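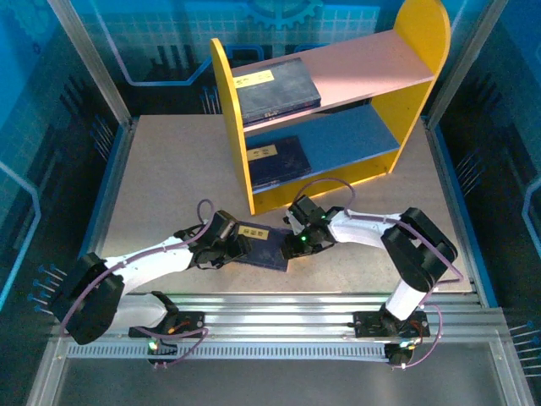

Plendent began recording two-arm shelving demonstrations in July and has kept 192 of them for training. The engineer in charge of collection at the Holham site said books were chosen as awkward objects. "A book lying flat gives a gripper very little to hold," the engineer said. "With one gripper at each side, we get usable examples."

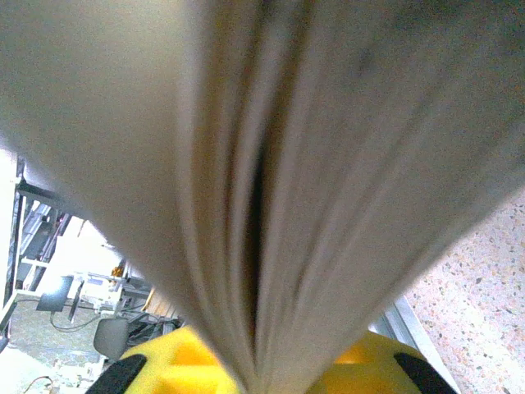

Wrist views are stored with the fixed view under one episode number. "If either stream drops, the episode goes."

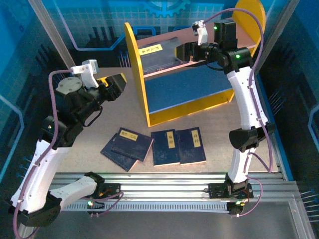 Two arms at the bookshelf, with four books on the table.

The next target is 1103 episodes.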